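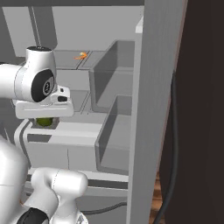 Figure 1. Open refrigerator-like cabinet with shelves, panels and bins (computer rendering).

3.2 Cold storage and shopping habits

Households in Dultness shopped less often than those in Kikdale, and they kept food for longer. Dultness has one grocer, open until midday on Sunday, and the bus to the larger shops at Testano runs on 2 days a week. Most respondents there bought milk, cheese and meat in a single trip and relied on the refrigerator to carry them through to the next one. In Kikdale, where the covered market has traded since 1841, people bought smaller amounts and were more likely to cook them the same evening.

Shelf position mattered more than we had expected. Diaries from both towns record leftovers being placed wherever there was a gap, usually at the front of a middle shelf, with older items pushed behind them. Food in bins was checked less often than food on open shelves (Figure 1 shows both kinds of storage). Salad leaves and soft herbs were the items most often thrown away from bins. Cooked rice and opened jars of sauce were the most common losses from shelves.

We asked each household to keep a diary for 13 days in May. Entries gave the item, the day it was bought or cooked, where it was stored and what became of it. Weights were not recorded — the pilot in Testano showed that people stopped filling in the diary when they had to use scales. Amounts were instead noted in portions, following Matić, and 3 households whose entries could not be read were left out.

Date labels were used unevenly. Respondents tended to follow them closely for meat and fish and to ignore them for yoghurt and hard cheese. Several wrote that they judged milk by smell alone. The difference between the towns was small on this point, and we return to it in Section 4, where the diaries are compared with the interviews.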